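About Ranby

Small shop, second floor, old Gultham mill building. We collect hand-motion recordings for people who build robot arms. Started by Keith Stubbs and Marloes Verstraete, joined a year later by Gayan Bepari, who does anything with a cable on it.

Most visitors to this page want to know about the February fault, so we'll get to it.

We lost 522 recordings. One of the marker cubes had worked loose on its mount and was turning a hair every time the jaws closed. Tracking software didn't complain. Everything looked fine on screen — the positions were just wrong, and got wronger as the day went on. Figueiredo's team caught it when their arm kept closing short of the object. We should of caught it first.

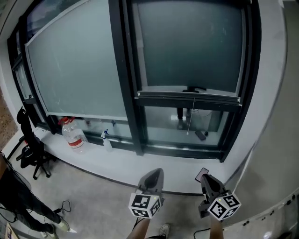
Handheld grippers with marker cubes, working at the window ledge.

What changed. Cubes get checked by hand before every session and again after 60 grasps. Any knock or drop, recording stops and the pair gets recalibrated, no arguing. Cables are on the checklist too, Gayan tripped on one in the same month and pulled a gripper off the bench. Bruised elbow, cracked jaw (the gripper's).

We redid the whole batch free of charge. Took more than 3 weeks. Figueiredo are still a customer, thankfully.

Faults get written up and sent to every client, whether there data was affected or not. Ask for the log and Marloes will send it over. Office is open from 8 most mornings, ring the bell twice — the first one doesn't always go thru.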